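Chapter 3
Surface Finishes and Their Care

Chapter Contents
Penetrating finishes
Film finishes
Reading a worn surface
Choosing a method of repair
Review of terms

A finish is the thin layer that stands between a piece of furniture and daily life. It slows the movement of moisture in and out of the wood, and it changes the way the surface takes the light. Students who have completed Chapter 2 will know how boards are cut and dried. The present chapter takes up the work that follows once the joints are closed and the piece has been sanded.

Finishes are divided into two families. Penetrating finishes, such as linseed and tung oil, soak into the upper fibers and harden there. Film finishes, such as shellac, lacquer, and varnish, cure on top of the wood as a separate coat. Many commercial products combine the two, and the label does not always make this clear. The safest course is to read the maker's data sheet and to test the product on an offcut of the same species.

The case study used in this chapter is drawn from the training workshop of Bodnár, a furniture maker whose records were made available by its former head of finishing, Margit Szűcs. Over 17 years the workshop kept a card for every table returned for repair. Each card gave the original finish, the number of coats, the complaint, and the remedy. The 49 cards selected for study are discussed in Section 3.2. Most concern dining and work tables, which receive harder use than cabinets or shelving.

Terms printed in capitals at first use are defined at the end of the chapter. Instructors may wish to assign Section 3.1 before the first bench session in November.

3.1 Reading a Worn Surface

Before any repair is chosen, the surface must be examined under a low side light and wiped with a clean, dry cloth. Damage falls into one of two classes. A DEPOSIT lies on the finish and may often be lifted with a mild cleaner. A BREACH passes through the finish and exposes the wood.
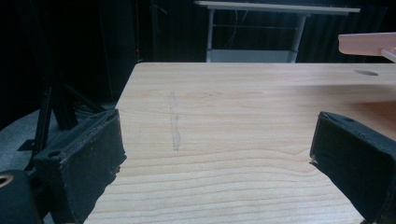
Pale woods call for particular patience during examination, as they offer little color to hide a fault and small differences in tone are easily overstated. The examiner should first note the direction of the grain, then record each mark by its shape and its relation to that direction. A long, narrow, grayish streak lying across the grain lines, as on the light tabletop shown, is entered on the card as a suspected deposit until a cleaning test has been made. A small dark spot is entered separately, with its class left open until it has been checked by touch. No solvent should be applied at this stage.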